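Zamness Manipulation Workshop
Workstation safety inspection: checklist and inspector's comments
Station: Tabletop cell 2, kitchen task
Date of inspection: Wed 17 July
Reason for inspection: Reported fault, gripper closing without command
Status on completion: Returned to restricted use, three actions open

Background to the inspection

The operator on duty reported that the gripper closed during a pause between tasks, while the arm was holding position and no command had been sent from the console. Nothing was between the fingers and there was no injury. The operator used the emergency stop, left the arm powered down and recorded the event in the station log.

The log shows one earlier entry of a similar kind, described as "gripper twitch". That entry was not passed on to the safety office. The inspector has treated the two entries as the same fault until shown otherwise.

Results are given as Pass, Fail, Advisory or Not tested.

Section A. Emergency stop and power

A1. Emergency stop button within reach of the seated operator. Pass.
A2. Emergency stop removes drive power from all joints. Pass.
A3. Emergency stop removes power from the gripper. Fail.
Comment: The gripper is fed from a separate supply which stays live when the button is pressed. The arm stopped as intended, but the fingers could still be driven. The station risk assessment states that the button isolates the whole machine, and this statement is wrong. See Action 1.
A4. Reset requires a separate, deliberate step. Pass.
A5. Main isolator labelled and capable of being locked off. Pass.
Comment: The label is worn and should be replaced at the next service.

Section B. Gripper and wrist

B1. Fingers secure, no cracks or sharp edges. Pass.
B2. Mounting screws at the wrist tight. Advisory.
Comment: One screw was below the stated torque and was tightened during the inspection. This is not thought to be linked to the fault.
B3. Gripper holds its position when idle. Fail on first test, Pass on retest.
Comment: The arm was held still and the gripper left open for 32 minutes. It closed once, at the point where the cable was moved by hand near the wrist. After the signal lead was reseated and clamped, the test was repeated for the same length of time and the gripper stayed open.
B4. Closing force within the limit set for the station. Pass.
B5. Wrist camera fixed firmly and not touching moving parts. Pass.

Section C. Cables

C1. Connectors fully seated. Fail.
Comment: The signal connector was pushed in but not latched. The latch had lost its spring and would not hold. The connector, supplied by Fadar, has been replaced with one from stock.
C2. Cables free to move through the full working range. Advisory.
Comment: The arm was driven to the far corners of its range at low speed. At full reach the signal lead came under tension, and this is the likely reason that the connector worked loose. A longer lead is required. See Action 2.
C3. Cable insulation undamaged. Pass.
C4. Cables kept clear of task objects. Advisory.
Comment: Cups and other light items placed on the operator's side of the table can be touched by the cables as the arm turns.
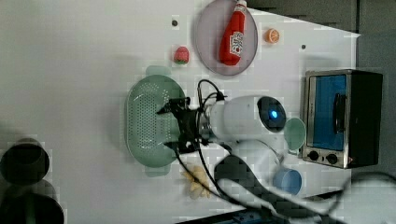
The layout sheet for the kitchen task should therefore show a strip along that side in which no object is to be set down. The sheet in use at present gives starting places for the objects but says nothing on cable clearance. See Action 3.

Section D. Working area

D1. Table fixed and level. Pass.
D2. Operator's seat outside the reach of the arm. Pass.
D3. Toaster oven disabled for heating. Not tested.
Comment: The station file says that the heating elements were disconnected when the oven was fitted. No record of the work could be found. The oven is to be treated as a working appliance until a competent person has checked it.
D4. Glass items excluded from the task set. Pass.

Section E. Records and training

E1. Station log kept up to date. Pass.
E2. Faults passed to the safety office on the same day. Fail.
Comment: See Background. Staff are reminded that any movement without a command is reportable, however small.
E3. Service interval observed. Pass.
Comment: The interval is 1,000 operating hours. The last service was carried out by Ó Gríofa and the certificate is on file.

Actions

Action 1. Bring the gripper supply under the emergency stop circuit and correct the risk assessment. Owner: electrical section. Until this is closed, hands must not enter the working area unless the main isolator is locked off.
Action 2. Fit a longer signal lead with a strain clamp at the wrist. Owner: mechanical section.
Action 3. Revise the layout sheet to show the clear strip. Owner: station supervisor.

The Cisano station uses the same gripper and the same supply arrangement. It is to be inspected against items A3, B3 and C1 before it is next switched on. A full inspection of both stations is due in September.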